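**Progress report: Games and Building Sets Lending Shelf, Sturkomville Community Hall**
Prepared by Dragica Mladenović for Vlasta Popescu, Rendow Fund
Period covered: March to June

## Summary

The grant paid for sorting, repairing and boxing the hall's stock of games and building sets so that they can be lent out. Sorting is finished. Boxing is most of the way there. The lending register is running in draft form, and the first loans went out in June. We are inside the budget, with one change to the storage line that needs your approval (see "Money").

## Sorting

The stock came to us in three lots: the old hall cupboard, the Vasić family donation, and the leftovers from the after-school club. The cupboard lot was the worst. Card decks had been mixed together, and several board games had been stored without their lids. Mirjana Ristić went through the card games and put together full decks where she could. Decks that could not be completed were set aside for the craft group.

The building bricks took longer than planned. Our application said they would be sorted by color. After one afternoon of that we changed to sorting by type: baseplates, plain bricks, and odd shapes such as curved and sloped pieces. Children looking for a part tend to ask for the shape first, and the type boxes are quicker to check when a set comes back.

Poker chips were sorted by printed value. We had hoped the chips from the cupboard and the chips from the Vasić donation would make one large set, but the sizes do not match, so they are kept apart.

## Boxing and storage

Each set is being given a case or box with a contents card inside. Hard carrying cases are used for chips and other heavy items. Bricks go in lidded boxes. Marin Trajkovski wrote the contents cards and tested the wording on two families, who found the first version too long. The current card is one side of a half sheet. 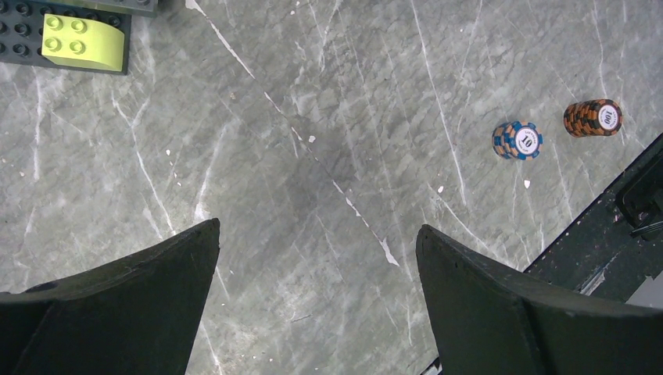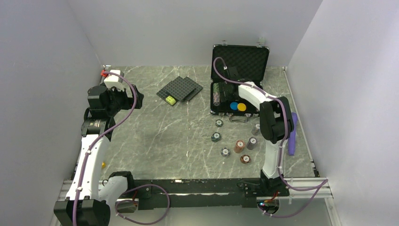 The remaining work on boxing is mostly labels. We ordered adhesive labels from Triver in April and the first batch would not stick to the textured lids. The replacement labels arrived in May and are holding. Seven sets still need a label and a card, and Marin expects to finish them by the end of July.

Loose pieces found after a box has been closed go into a single tub by the register desk. It is checked at the end of each month. In May this turned up most of a missing domino set, which had been written off in the April count.

## Lending register

The register is a paper book for now. Each loan has a line with the borrower's name, the set number, the date out and the date due. The loan period is 20 days. Drita Vlachou is copying the book into a spreadsheet once a month so that we can report to you on which sets are used.

Early signs are that the brick sets are the most asked for, followed by the family board games. Chip sets have been borrowed only for adult evenings at the hall. We have not pushed these and do not plan to, but the people who use them were pleased to have a set that was complete.

Two returns came back with parts missing. In both cases the borrower brought the parts in after a phone call. We do not charge for lost pieces and would like to keep it that way through the first year.

## Money

Spending on boxes and labels is as forecast. Carrying cases cost more than we allowed for, and the shelving cost less, as the hall let us keep the existing brackets. We ask for permission to move the unspent shelving money to the cases line. The total does not change. Receipts are with Drita and copies will be sent with the final report.

## Problems

- The storeroom is damp along the outside wall. Boxes are kept off the bottom shelf until the hall has looked at it.
- Sorting by type means the inventory in our application no longer matches the boxes. A corrected list is being typed up.
- We are short of people in July and August, so opening times will drop to 3 p.m. to 5 p.m. during those months.

## Next period

Labels and cards will be finished first, then the corrected inventory. Mirjana will contact the school in September about a class loan, which would be a brick box and two board games kept for half a term. We would also like to try a repair afternoon for torn boxes and boards, using the tape and card stock already bought.

The next report is due in October. Please let us know about the storage line before then if possible, as the case supplier is holding the price for us until the end of August.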